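Writing the rules for a tube-moving cell before the hardware arrives

At Solton we write the working rules of a cell in simulation first, and only then we order the brackets. This page explains how we do it for a cell where an arm moves capped tubes between racks and blocks. It is meant for people who already know how to jog an arm and load a scene. The safety assessment of the real cell is a separate work and it must be done by a competent person on site.

Step 1. Give every position a name
Before any motion is programmed, write a name for each rack and each block. The name in the program, the name on the drawing and the name on the part must be the same word or the same number. In our first version of the Istia scene the drawing counted the blocks from the left and the program counted them from the right. The mistake stayed in the files until May, when Kusum Malhotra compared the log with the drawing line by line.

If the part has a flat face towards the operator, put the number there. A number on the top is hidden when the tubes are in. 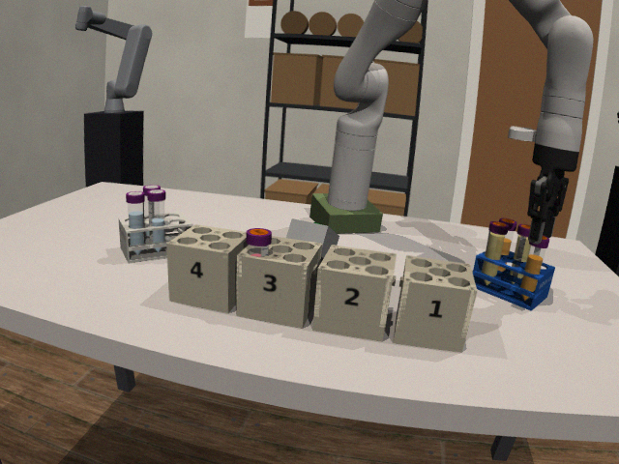

Decide also the direction of counting inside a block. We take the hole nearest to the operator on the left as the first one, and we go along the row. Another direction is equally good, but write it down in one place only, and let the other documents refer to it.

Step 2. Fix the safe height
The safe height is the height at which the closed gripper, holding the longest tube, can travel over everything on the work surface. Measure it from the surface and not from the base of the arm. Ours is 691 mm in the present scene — this is generous, and we will reduce it when the cycle time becomes important.

All sideways travel is done at the safe height. Below it the arm moves only straight down or straight up. Please do not allow exceptions for "short" moves between neighbouring holes. A short move at low height is how caps are knocked.

Step 3. Write the pick rule
Our pick rule is as follows.
Stop above the tube with the fingers open and pointing straight down.
Check that the name of the position agrees with the job list.
Go down at slow speed and close on the body of the tube, below the cap.
Lift to the safe height before any turn of the base.

The place rule is the same in the opposite order, with one addition: after opening, wait 2 seconds before lifting. Ruairi Rennie thinks that the waiting is too long for a simulated tube, and he is right, but the rule is written for the real one.
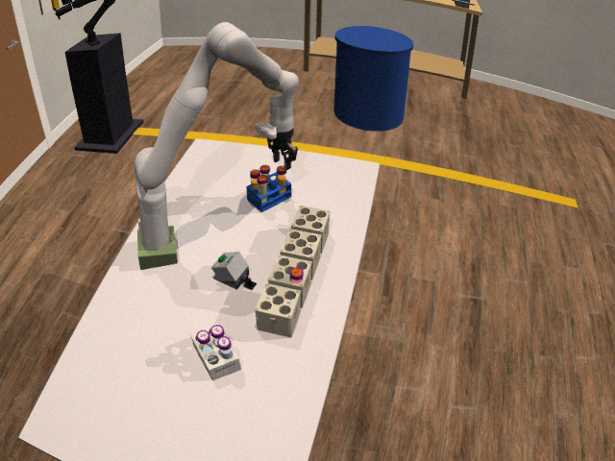
Gripper open above the blue rack. The purple-capped vials stand in the white rack at the near end of the mat.

Step 4. Separate the kinds of tube
One kind of tube goes to one rack, and the rack is named in the job list. Do not let the program choose by cap colour alone. Colours change with the supplier, and under different lamps red and orange can be confused. If the cap colour is used, use it as a second check.

Step 5. Test the rules, then freeze them
Run the complete job list with the start positions slightly moved. We shift each rack by 2 mm in both directions and turn it a little. When the rules survive this, give the document a version number and keep it together with the scene file. For the Jumonau cell we changed the scene without changing the document, and we lost almost a week.

Later changes need the agreement of 2 persons, and one of them should be someone who did not write the original rule. Record the old value beside the new one, with the initials of both.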